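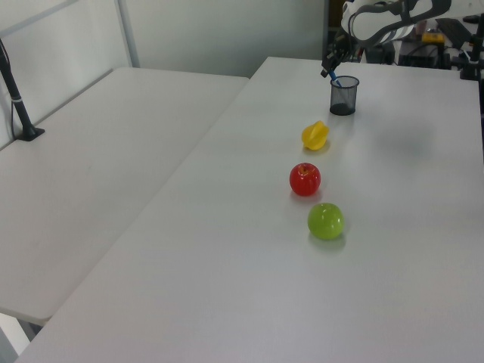 Rornanlow Healthy Snacks Project
Progress report to the Narkmont Fund, 07/06/2019

1. Summary
The project is in its second term and is mostly on plan. Fruit now goes out at morning break in 3 primary schools in the Rornanlow area, up from 2 in February. The third school joined late, as its kitchen hatch was being rebuilt.

2. Fruit given out
We handed out 1233 portions this term. Apples and bananas go quickest. Pears come back uneaten when they are hard, so we now ask the wholesaler in Zernatberg to send them a few days riper. Satsumas were dropped after Easter when the price went up, and we will look at them again in the autumn.

Delivery is still the weak point. The Zernatberg van comes once a week, and by the last day the soft fruit is past its best. A second drop would cost about 34 pounds a week. We have not agreed to this yet – the figure is under review and we would like your view before the summer break.

3. Work in class
Each class had a short session on where fruit grows and how to try something new. Teachers asked for less talking and more tasting, and the later sessions were changed to suit. The feedback forms were too long and many were left half filled in. The new form is one side of paper, with room for the child to write the name of a fruit and what they thought of it. 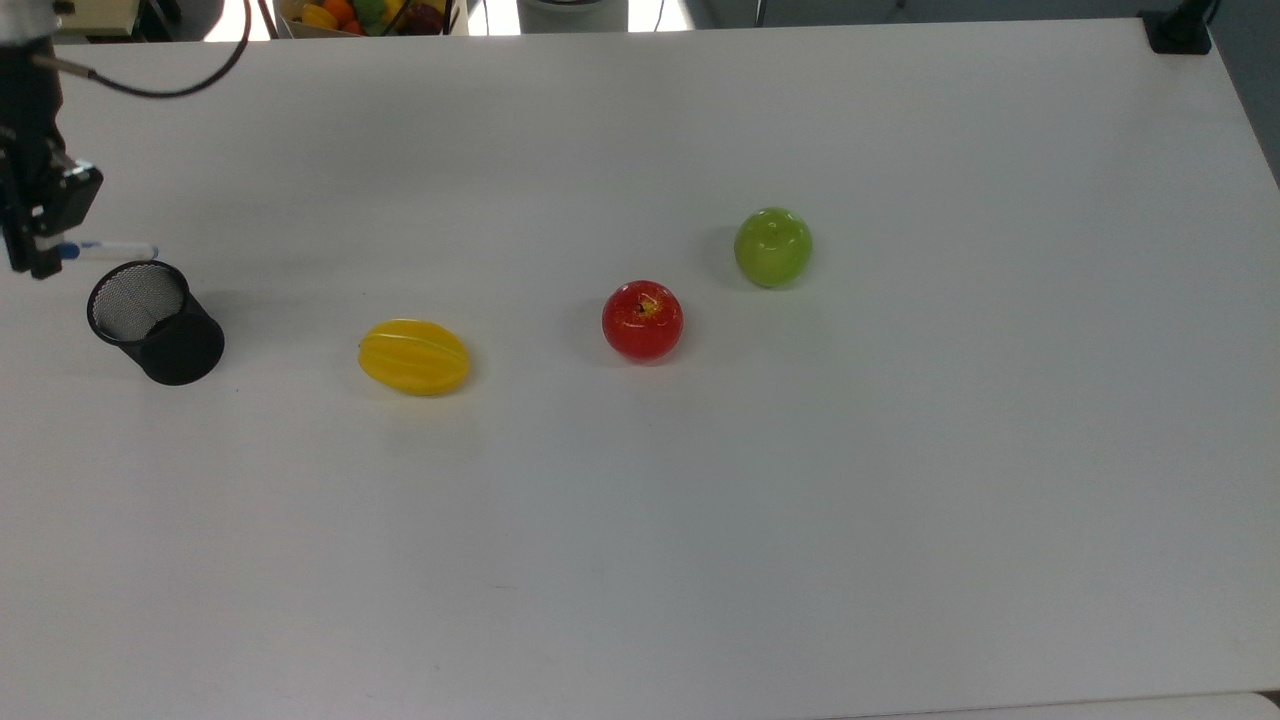 4. Spending
Spending is within budget. Fruit cost a little more than planned and printing cost less. The Mamo stock sheet is now used at all the schools, so orders and waste are recorded in the same way.

5. Next term
– settle the question of the second delivery
– send the new form out with the first order
– write to parents about allergies before any new fruit is offered

The next claim will follow once the wholesaler's final invoice is in.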